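We use cookies to remember your region and measurement units. Accept | Settings

Bemum Square Work Table, Dark Gray
Manufacturer: Boltberg. Distributed by Zidanley.

Print this page | E-mail this page

The Bemum is a square table for break rooms, serving areas and small kitchens. The top measures 70 cm on each side and is supplied in dark gray only. The finish is lightly textured to limit glare from ceiling fixtures. Some reflection remains at low viewing angles.
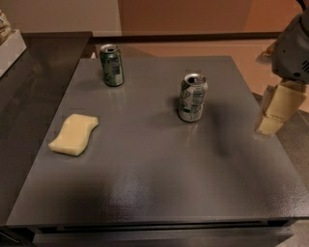
Bemum top in dark gray, with beverage cans and sponge.

Surface care
Wipe with a damp cellulose sponge and a mild dish detergent. Rinse and dry with a soft cloth. Do not use scouring pads, powdered cleansers or solvent sprays - these polish the texture and leave shiny patches that cannot be reversed. Soft drink spills should be removed the same day. Dried sugar residue can be softened with warm water for 2 minutes before wiping.
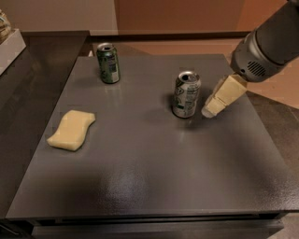 Green can toward the far edge, silver and green can closer in. Sponge at left.

Placement
The table may stand alone or beside an existing counter. Heights of adjoining counters vary, so check the difference before ordering if a level run is required. Leave a small gap at the wall for cleaning. Adjustable feet are included and should be set after the table is in its final position.
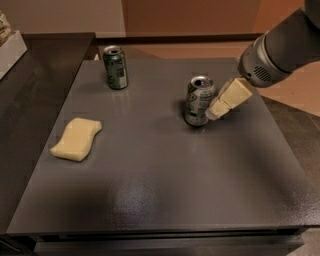 Maximum distributed load is 39 kg. Do not sit or stand on the top. Hot pans require a trivet.

Ordering
Table, complete: part no. 193-DG
Replacement feet, set: part no. 193-F
The Furtado edge trim does not fit this model - the profile is too deep. A compatible trim is planned for September.

Last updated: Tuesday, June 18, 2019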